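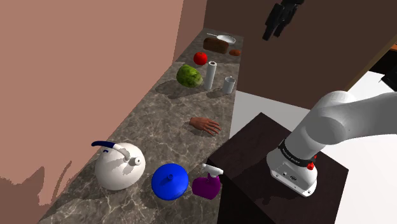 Setting Up and Looking After the Kitchen Cell: Final Project Report

Haf Meredith
Robotics project course, submitted in February

1. What I set out to do

My project was the upkeep of one simulated kitchen cell, which our course calls Skonus. When I took it on, the cell had been passed down from two earlier groups, and it had picked up a good many small faults along the way (rather like a shared kitchen, come to think of it!). My job was to get it into a state where another student could open it, press start and trust what came out. I wrote no new control code to speak of. Nearly all of my time went into the mounting of the arm, the objects on the counter and the reset routine, and I grew fonder of that quiet kind of work than I ever expected to.

2. The cell as it stands

The cell is built around a long marble countertop with a white arm beside it on its own dark pedestal. I kept the pedestal separate from the counter on purpose. The previous group had fixed the two together in the scene file, so that moving the counter even a little dragged the arm along with it, and every saved start pose went wrong. Now each has its own entry and its own origin, and you can shift one without touching the other.

The objects are a mixed lot. There is food (a loaf, a tomato, a head of lettuce), there are kitchen things such as a frying pan, a mug and a white kettle with a blue handle, and there is a model hand lying palm down toward the middle. The paper towel roll stands upright, and the purple spray bottle sits close to the edge on the pedestal side. I left the spacing uneven, and my supervisor and I both liked it better that way.

3. Setting up the arm

The base went first. I wrote down the height of the pedestal top, set the base flush on it, and then turned the base until its zero direction agreed with the one in our Lakatos configuration file. I had the sign of that rotation backward for most of an afternoon. If you are repeating this work, please check the rotation with a single slow joint move before you try anything longer. It takes a minute and would have saved me hours.

After the base I went through the joints one at a time, moving each to its limits and back, and compared the readings with the configuration. Joint 5 had a limit that had been typed in degrees where everything else was in radians. Once that was put right, the arm stopped refusing poses it should have been able to reach.

4. Repairs to the objects

The kettle took the longest. Its collision shape was a plain box that closed off the opening under the handle, so there was no way to plan a grasp there. I replaced the box with several smaller shapes that follow the body, the spout and the handle more closely. The tomato had the opposite trouble, with a shape so detailed that it slowed every step of the physics, and a simple sphere did perfectly well in its place.

The spray bottle kept tipping over after resets. I looked at friction first, then at the counter, and finally found that its center of mass had been left up near the nozzle. I lowered it into the body and it has behaved itself ever since.

5. The reset routine

Resetting means putting every object back in its starting pose, bringing the arm home and letting the physics settle before a run begins. The old routine did these in the wrong order and sometimes placed an object where the arm already was. Mine sends the arm home first, places the objects next, and then waits 460 simulation steps. To test it I ran 1,000 resets overnight using Vovis, our batch tool, and found 3 failures in the log the next morning. All of them involved the paper towel roll falling, and I suspect it is being placed a hair above the surface. I ran out of time to prove it.

6. Notes for whoever has the cell next

Run the joint check whenever the Lakatos file has been edited, even if the edit looks harmless.
Keep a copy of the scene file before you move the counter.
Give any new object a simple collision shape first, and refine it only if your grasps need it.
Look at the paper towel roll before you trust a long batch.

My notebook and the reset logs are in the Pluvex folder on the course drive, along with the old scene file in case anyone wants to compare the two. The handwriting is not my best, so do write to me if a page makes no sense, and I will gladly go through it with you.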